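Floor Finds: Bags, Cases and Small Containers
Gallery 4 from the Gistano flat
Published November 15, 2019

Welcome to the new gallery. Since January I am slowly emptying the storage closet of my flat in Gistano, and I put each group of things on the floor before I decide where it will live. The earlier galleries were about kitchen tins, about paper, and about lamps. Now it is the turn of everything that has a handle, a lid or a zipper.

I want to say a few words about the method, as some readers asked me. I take out only what fits in one corner of the floor. I open what can be opened. I leave it there for one evening and walk past it a few times, and after this I usually know if I want to keep it. It is a slow method, but my closet was filled slowly too.

The captions are short. If you would like to know more about one of the objects, please write to me through the contact page.

The shopping bag from Gillies
Gillies was the grocery store on the corner of my first street. The store is closed now, and the bag has a hole in one seam. I keep it, and I will try to sew the seam with strong thread.

The suitcase without a key
It came with me when I moved to this country. I lost the key in the first month, so the suitcase was never locked again, and nothing was ever stolen from it. Stays under the bed.

Two hat boxes
They were sold as a pair at the Justargate flea market. The seller wanted to give me only the big one, and I had to ask twice. Inside I keep winter gloves and wool.

The picnic group
For the cooler bag I had to think longer. I like a camouflage pattern on a bag which goes outdoors, as it forgives the grass and the mud, and I like even more that the inside is so bright. With a deep blue wall and a red lid it is easy to find the last tomato. A bag with a dark lining always hides something from me, and I find it one week later.

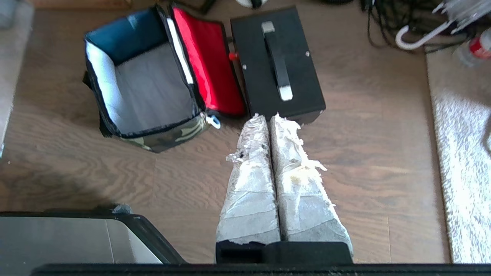
In summer we go to the lake at Roredeck, a drive of more than 200 kilometers there and back, and food has to wait in the car for a good part of it. I freeze two bottles of water the night before and put them at the sides. Bread goes on top, cheese goes in the middle, and fruit travels in a separate box. The cold bottles are for drinking later, so there is nothing to carry home except the empty plastic.

A soft bag needs some care between the seasons. I wipe the lining with warm water and a little baking soda, and I leave the lid open until the next day. If you close it too early, it will smell in spring, and this smell is very difficult to remove. Please do not ask how I learned it. Then I store it with the lid only half closed – a sheet of newspaper inside helps also.

The picnic group stays complete. It moves to the low shelf by the door, where I can take everything at once.

The sewing basket
The lid does not close anymore, there are too many buttons. I sorted them by color during one rainy afternoon, and my neighbor's child mixed them again in 7 minutes. The basket stays, and the buttons also stay, mixed.

The gym bag
Bought with very good intentions. I used it for one winter. It goes to the donation box, and I hope it will see more sport with the next owner.

The briefcase
I carried it to my first job interview, and it was almost empty. The leather is dry at the corners, so I gave it some cream and let it rest for one night. Now it looks better than I remember it. I use it for the papers of the flat.

Three cookie tins
Yes, they should be in the gallery about kitchen tins, but I found them too late, behind the suitcase. One has screws, one has candles, and the last one has cookies, but I do not know from which year. The cookies are gone now – the tin is washed.

The laundry net
Not a bag for most people, but it has a zipper, so by my own rules it belongs to this gallery. It has a small tear. I replaced it and used the old one for onions.

What comes next
The next gallery will be about blankets and tablecloths. I have already pulled out the first pile, and it is higher than I expected. If you want to see the earlier galleries, the links are in the menu on the left. Pictures can be used for private purposes, but please ask me before you put them on another page.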